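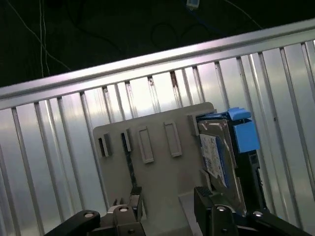 16 Jul 2021. Drive handling, recovery test.

Spent the day on the claim in the Tuvville write-up that the recovery policy "generalises to unseen fixture poses". I don't believe it yet, and I'm writing down why before I talk myself round. The claim rests on the wrist view being enough to find the drive whatever the plate is doing underneath it. Look at what the wrist view gives the network, though: ridged silver metal with bright and shaded stripes, the rail running at a slant across the top, and black above that. With the fingers closed on the drive and its grey holder, the stripes take up far more of the picture than the drive does. If I wanted to give a network a cheap way of reading its own wrist angle without ever looking at the part, I would build exactly that background. So when someone tells me the policy has learned the drive, I want to see it done with the stripes taken away.

What was run: the Otero checkpoint, unmodified, against the Mugo baseline (scripted approach, learned correction at the end). 60 trials each, plate position shuffled between trials from the list Unell generated in October. Success means drive out of the holder, clear of the posts, no stop triggered. I have kept that definition even though the write-up uses a softer one, where a drive that is lifted and then dropped back still counts. Theirs makes the headline figure look better and I'm not adopting it.

Otero came out ahead of Mugo. Fine. But the gap is 9 trials, and when I went through the logs most of those came from plate positions close to the ones in the training set. At the far positions the two are hard to tell apart. "Unseen" is doing a lot of work in that sentence of theirs. A pose a finger's width from a training pose is unseen in the way that my left shoe is unseen while I'm looking at the right one.

Also: the training set is listed as 789 demonstrations. I can only find labels for part of it on the shared drive. Either the rest live somewhere else or they were filtered and the filter wasn't written down. Asked on the channel, no answer yet. Until there is one, please don't quote 789 in anything that leaves the building.
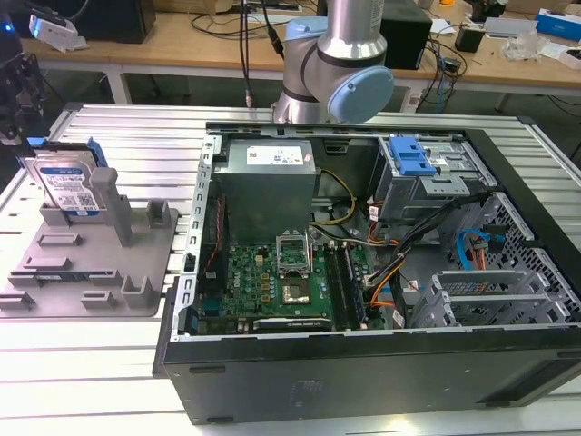

Bench layout, side camera. Fixture plate to the left of the open tower, drive upright in the rear holder.

Notes on the layout, mostly for whoever takes over the rig:

The tall post in front of the drive matters more than I gave it credit for. Several of Mugo's failures are the fingers coming in low and meeting it. That's a planning fault, so those trials say nothing about perception either way. I've tagged them "post" in the sheet. Please keep the tag separate from "missed grasp" or we'll be back where we were.

The blue bracket at the top of the drive is the other thing that bothers me. It is the most strongly coloured part of the drive, and there is another blue latch over on the optical bay cage in the tower. If the policy is chasing blue, we would expect it to wander towards the case when the plate is moved nearer. I saw 2 runs that could be read that way. I could also read them as noise, and I'm not going to hang an argument on them.

Insertion into the tower: not tested today. The write-up has a paragraph on it with no numbers, so there is nothing to reproduce.

To do, in this order:

Matt card over the slats, same position list, Otero only. If the score holds up I'll withdraw most of the first paragraph.

Grey tape over the blue bracket, slats left bare. Do not combine with the card, or we won't know which one did it.

Re-score the old runs with the strict definition - this is dull but it can be done from the logs without touching the arm.

Find the missing labels.

Wrist camera calibration was last checked before the fingers were changed. It may be perfectly all right. Redo it before the card trials anyway, and write the result in here and not on the whiteboard.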